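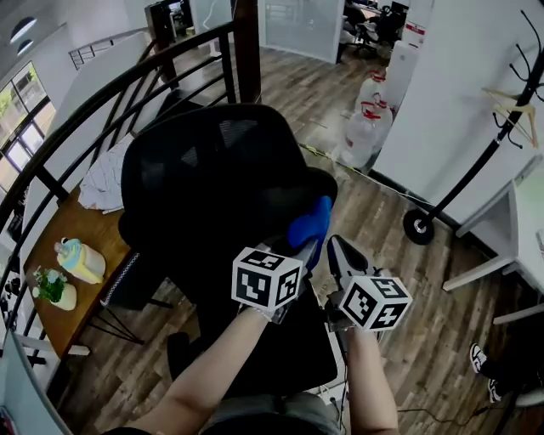 Brumham walking challenge returns for third spring

25 Mar 2024

Registration has opened for the Brumham Walk to School and Work challenge, which runs for 3 weeks after the Easter break. Last year 832 people signed up and logged 3662 journeys on foot between them, most of them under a mile.

Teams can have up to eight members and may come from a workplace, a school class, a club or a single household. Each journey made on foot in place of a car counts as one point. Journeys that combine walking with a bus or train also count, as long as the walking part takes at least ten minutes each way.

Two firms, Nouri and Meltetti, are giving prizes for the teams with the most points per member. Schools have their own table this year – last spring they were ranked alongside offices, and several asked for a change.

The neighbouring town of Netesville is taking part for the first time. Its residents register through the same form and choose their town from the list. Results for both towns will be published in August, along with a map of the most used routes.
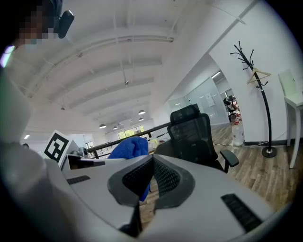
Can I take part if I don't belong to a team?

Single walkers can register on the same form. Their points go towards the town total, but the prizes are for teams only.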